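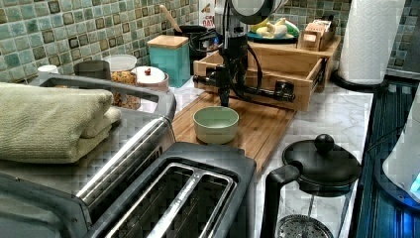 5th January

First shift after the holiday closure. The breakfast kitchen at Nestdale reopened at 6 with all three of us on duty, and the arm was switched on before the first trays went out. Paltico had sent a notice over the break stating that bowl service is now assigned to the machine on every weekday morning, and that kitchen staff are to be referred to in the log as attendants. I have used the word in the log as instructed. I will not be using it in this diary.

The duties as they now stand are as follows. The arm handles bowls at the counter. Staff handle anything hot, anything sharp, and all contact with residents. Staff also set the board in its place before the shift and check it again at the midmorning pause. The Bilgin technician was firm on this last point in August and the new notice repeats it almost word for word.

Residents at breakfast numbered 57. Service closed on time. There were two stops, both in the first hour, and both were cleared from the panel without a call to Domport. I entered them under "minor" as the form allows. The form has no place to record that a colleague stood beside the counter for the whole of each stop with her hands folded, as she is not permitted to reach past the line while the light is on. I raised this at the handover and was told that it would be passed along.

It should be recorded that my wrists are better. Before the arm came I finished most mornings with a brace on, and I have not worn it since the autumn. I had expected to be pleased about that and nothing else. What I did not expect was how much of the morning's talk used to take place over the bowls. Two people filling and passing will speak to each other. One person watching and one person pouring coffee are standing too far apart for it, and we have each become rather quiet.

The hours are a separate matter. Management's letter states that no position will be removed this year, and that the 60 minutes saved each day will be given over to time in the dining room. Today those minutes went to the storeroom, where the delivery had been left unsorted. I sat with residents for as long as it took to drink half a cup of tea. One lady asked whether I had been moved to another job. I told her that I had not.

Training for the second stage is listed on the board by the office. It runs to 197 pages and is to be read in our own time, with a signature due at the end of the month. I have asked in writing whether the reading will be paid.

Tomorrow I am on the early shift again. Bring own pen, as the one at the panel has gone missing. Ask about oats for the week.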